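**Huneo releases version 2 of its grasp planner, with rim contacts for cookware**

Fri 7 February

Huneo has released version 2 of Breso, its open planning library for two-finger grippers. The update changes how the software chooses a grasp on pots, pans, bowls and basins, and it adds a tool for checking recorded demonstrations before they go into training.

The earlier planner treated most kitchen items as closed solids. It looked for two opposite outer faces and put a finger on each. That was fine for a mug or a box, but a wide pan is often too big for the gripper to span, and the old code would return no grasp at all. Version 2 reads the opening of a container as part of its shape. If the object is too wide, the planner can now put one finger inside the wall and the other outside, and close on the rim.

The company says it tuned the new code on 794 demonstrations made with hand-held grippers, most of them at tables set with mixed cookware. Enamel, ceramic and stainless steel were all included, and so were handles, lids and dishes that sit partly on top of each other.

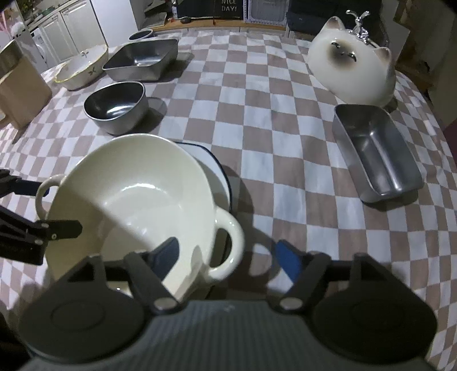 Makokha, posting on the project's discussion board, wrote that the rim grasp was overdue but that the default closing force is still too high for glazed ceramic, and asked for a per-object limit in the config file. The maintainers replied that such a limit is planned for the next minor release. Until then, the force can be set once for a whole session with the `max_close` option.

Perception has changed as well. Shiny metal gives depth cameras trouble, and the old version filled missing depth by averaging the pixels around the hole. On a steel bowl this often produced a false flat surface across the opening, and the planner would try to grip it. Breso now marks those areas as unknown and fits a rim curve from the color image. The planner is not allowed to place a contact inside an unknown area unless the fitted curve supports it.

The new checking tool is called Usov. It reads a folder of recordings and compares the finger opening with the tracked position of the tool. Recordings where the two drift apart are flagged, along with any where the clock on one gripper runs behind the other. Huneo ran it over its own set and removed 294 recordings before arriving at the final number. Most were dropped for timing faults between the left and right tools.

Two-handed work is supported, with limits. The planner can assign one gripper to each side of a container and keep the fingers from crossing. It does not yet plan a handover from one gripper to the other, and lifting a full container is outside the tested range.

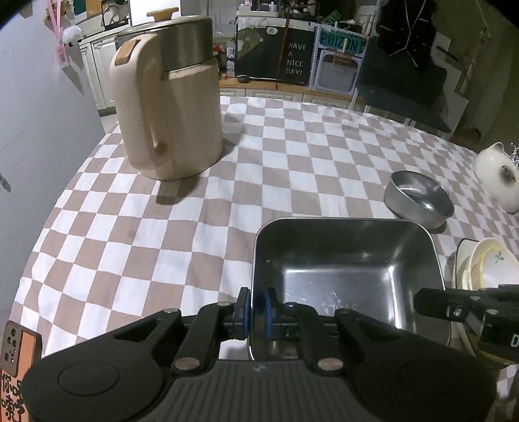 Will grasp files saved with the old version still load? They will, but each file has to be run through the `convert` command first, and grasps on open containers should be planned again because the old format has no field for the rim.

The release also moves the collision checker into its own process. A slow check no longer holds up the control loop, which keeps sending the last safe command until a new plan arrives. Users who wrote their own checker will need to change one import and return a status code along with the result. The old interface still works in this release and prints a warning.

Breso runs on Linux only. Packages and source are on the project page, with the converter notes in the same download. The demonstration set is not part of the release. Huneo says it expects to publish a portion of it in April, after the audio tracks have been removed.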